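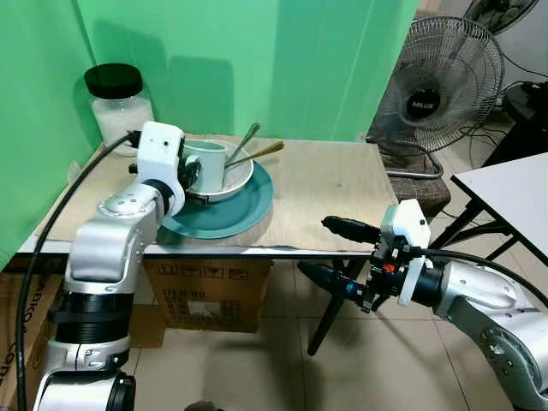
Subject: Re: Clearing and laying, the one-stack method
List: Table and Kitchen, Galtholm

I've read this twice and I still don't buy it. Quoting the part I mean:

> Stack everything at the table. Plate at the bottom, bowl on the
> plate, mug in the bowl, cutlery stood in round the mug. One trip,
> one pair of hands, and you never go back for a stray spoon. We did
> it all through July at the Skumus lunches and I would say it halved
> the clearing time. Laying is the same thing backwards: carry the
> stack out, take it apart where the person is going to sit, and it
> is all there. I don't see why we would do it any other way.

Halved it compared with what? If the old way was everyone wandering off with one cup each and stopping to chat by the sink, then yes, anything will halve it. I'd want to see it against a plain tray before I believed the stack had much to do with it.

My objections, in no order.

A mug in a bowl is fine when both are clean. After soup it isn't. You get a ring of soup on the foot of the mug, and whoever washes up now has the outside of a mug to scrub as well as the inside. Same with the plate: put a bowl down on gravy and you've two sides of everything to do. The time you saved walking, somebody else spends at the sink, and I notice it's the people who carry who like this method and the people who wash who keep quiet.

Spoons leaning in the bowl are the bit that worries me most. Two spoons, all right. Add a fork and a knife and the handles stick out past the rim, and the first door frame you meet has the lot on the floor. I lost a perfectly good Drakos bowl that way (the old heavy ones, before they went thin). Lay the cutlery flat on the plate beside the bowl if there's room, or carry it separately. Chopsticks won't stay in a leaning stack at all, they roll out.

Then laying. "The same thing backwards" sounds lovely and it doesn't work, at least not at our tables. The order you unstack in is mug, cutlery, bowl, plate. The order you want to lay in is plate first, so you know where the middle is, then the rest round it. So you end up with a mug in one hand and nowhere sensible to put it until the plate is down. Most people just dump the mug wherever, and then it gets knocked when the bowl goes past.

What I do is plate down first, nearest the chair. Bowl behind it, mug behind it too and to the right of the bowl, spoon to the left of the plate, fork to the right. Chopsticks across the plate, since they get lost anywhere else. I know the spoon on the left annoys some of you. It's where I reach for it and I've had 7 years of being told off about it on this list, so save your typing.

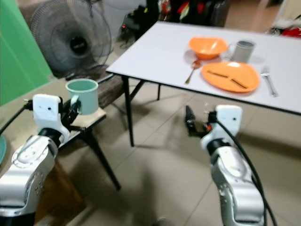

Spoon left, fork right, chopsticks across the plate. Bowl and mug at the back.

A small side table is worth more than any stacking method, in my view. It doesn't need to be good. The cheap Fement one is 70 cm high and holds the mugs and the next lot of plates, and you lay from that without crossing the room. At Galtholm we've had one by the long table for ages and I can't remember the last time anybody had to balance anything.

I'd also ask where the sugar jar goes in all this. It isn't in the stack and it isn't on the tray, so it sits in the back corner of the table until the end, and then somebody wipes round it. Every single time. I've no answer to that one, I only mention it because the original post said there was nothing left over.

If someone wants to time it properly on Saturday I'll do the tray and you can do the stack. Same number of places, dirty dishes, and the clock stops when they're washed and put away, not when they reach the kitchen. I'll happily be wrong. But one summer of Skumus lunches, with no note of what was on the plates or who was washing, doesn't persuade me, and I wouldn't want us rewriting the kitchen sheet on the strength of it.

Also, whoever keeps putting the lids back on the jars half threaded, please stop.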